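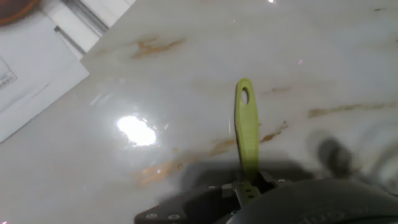
Athletics results ticket: wrong times in women's 1,000 m
Opened by: Nandi Hendricks, Gekbridge club
Status: open

Two of our runners have the same time on the Valo results page. On the paper sheet they are different.

Step 1. I have reloaded the page and compared bib 77 with the sheet. Still wrong.

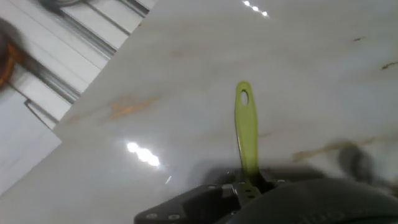 Step 2. Tamara Onu sent the timing file again. Bib 77 is now correct, the other runner is not.

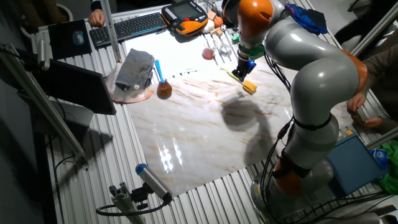
Brush-like tool held over the marble-patterned board

Step 3. Waiting for Aurelia Ursu to correct the second time by hand.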